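Journal > Lent to Easter > Entries

We use cookies to remember your reading preferences. Accept / Manage

Up before the heating. I have been put down to give the talk on Elijah at the evening service, and I said yes in July, when it was warm and the thing was months off and I would have agreed to preach on the whole of Leviticus.

So, Elijah under the broom tree. He has had his great day on the mountain, fire from heaven, the prophets of Baal all seen off, and by the next chapter one threatening message from Jezebel has him running for the desert asking to die. I have always liked him better for it. What God sends is an angel with a cake and a jar of water, and the angel lets him go back to sleep. Then more cake. I read this out to Soledad over breakfast and she said it was the soundest pastoral advice in either Testament and was there any marmalade.

Wrote two pages. Crossed out one and a half. The trouble is the still small voice, which everybody in the pews already knows and is fond of, and which has been embroidered on a cushion in the vestry. Kenneth Mangubat's commentary, lent to me with a great many slips of paper in it, prefers "a sound of thin silence". I tried saying that aloud in the kitchen and felt like a man advertising mattresses.

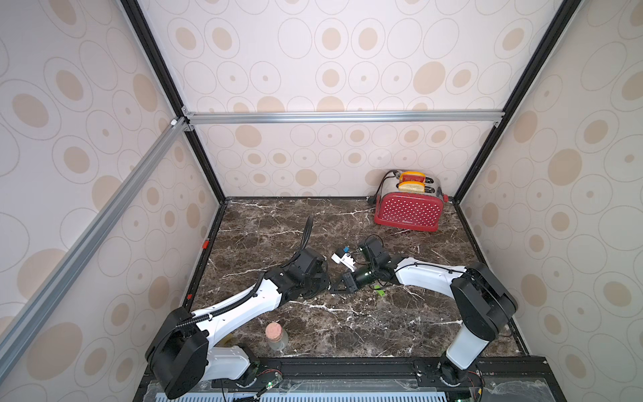

Two arms and a marble tabletop.

Walked to Jonilora for paper and met Amado Maglaya coming out with a cauliflower. He wanted to know whether I would be covering the ravens. I said the ravens were chapter seventeen and I was in nineteen. He said people like the ravens. I said I was sure they did. He said his mother used to do the ravens with actions. We left it there, but I could feel the ravens following me up the hill, and by the time I had my coat off they had got themselves a paragraph.

Afternoon lost to the question of how far Elijah walked. Forty days and forty nights to Horeb, on the strength of two meals, and I have been known to sit down halfway round the garden centre. I don't think the distance matters. I spent an hour and a half on it all the same, with the atlas, and then found the atlas had a biscuit in it from the last time I took up Scripture geography.

Emiko Kinoshita rang at teatime about the hymns. She can't play "Dear Lord and Father of Mankind" again, she says, as we had it for the harvest and at both funerals, and the organ makes a noise in the last verse just where it ought to be calm. I said that was the earthquake, wind and fire. She did not laugh. We are having number 500, which neither of us can hum.

What I keep going back to is that Elijah is asked the same question twice. "What doest thou here, Elijah?" And he gives the same answer both times, word for word, voice or no voice – I have been very jealous for the Lord, I, even I only, am left. He has seen the wind split the rocks and he is still on his prepared remarks. God doesn't argue. He gives him a list of jobs and mentions, nearly in passing, that there are seven thousand others.

I may just say that and sit down. It would come to 8 minutes, with the ravens.

Evening prayer late and rather thin. Must return Kenneth's book, and put his slips back in the right places if I can work out which ones fell on the floor.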